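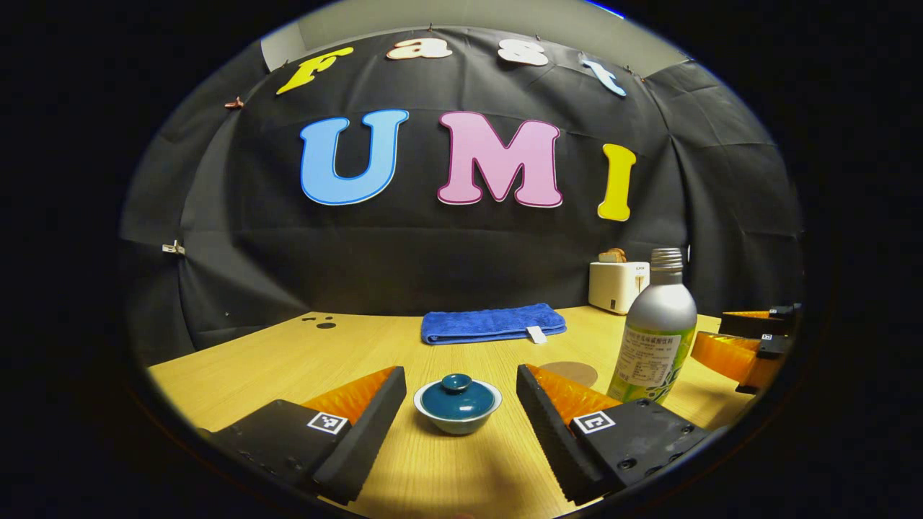

Figure 3. Table station with fabric backdrop and foam lettering. A folded blue towel lies toward the back of the table; the toaster is at right.

3.2 Backdrop and table surface

The stations at the Sornano site were set up to a common pattern: one table, one cloth backdrop, and a small number of household articles. Figure 3 gives the arrangement used for the towel and toaster tasks. The backdrop is black fabric, hung in folds and held by clips. Wikström had proposed stretching the cloth flat over a rigid panel, as was done at Calimlim, but the panels could not be carried up the stairs and the plan was dropped in March. Folds were therefore accepted at all stations. They were not smoothed between sessions.

The backdrop carries cut-out foam letters in two rows, reading "Fast" and "UMI". The letters of the lower row are the larger. Colour was not controlled. Yellow, white, light blue and pink all appear, and the tilt of individual letters differs from one to the next. Letters that came loose were put back by eye.

The tabletop is light wood with a visible grain. A cluster of small dark holes near the back left corner was left unfilled. Lighting over the table was kept bright, and no shade was fitted. Glare on the wood was scored by two readers on the Cuvari scale and is reported with the other surface measures in Section 4.1.

3.3 Articles

Towels were bought in one lot from Wekus and washed once before use. Each was folded to a rectangle and laid flat at the start of a trial, with the sewn tag left in place. In Figure 3 the tag projects from the lower right edge of the towel. Tag position was recorded because it gives the orientation of the fold without the need to open the cloth. We did not cut the tags off, although Pagano's earlier protocol calls for this.

The toaster is white, with a small printed label on the front. It stood on the right side of the table at this station. Bread was ordinary sliced bread from a local shop, replaced when it became too dry to handle without crumbling. A slice that rested on top of the toaster without entering a slot was coded as "unseated" and was kept in the record. Crumbs were brushed from the table at the end of each block.

3.4 Resetting the table

A block consisted of 60 trials, and 900 trials were planned for the station. Of these, 255 used the towel alone and the remainder used the towel and toaster together. The time allowed for a reset was 600 seconds per block, including brushing the table and refolding. Refolding took up most of it. The fold was made in half along the long side and then in half again, with the open edges turned toward the back of the table. Where the finished rectangle was visibly out of square, it was shaken out and folded a second time.

Positions on the table were not marked with tape. Small shifts in the placing of the towel were considered part of normal household variation and were left uncorrected. The reset sheet was last revised on 7/14/24, when the step for checking the backdrop clips was moved to the top of the list.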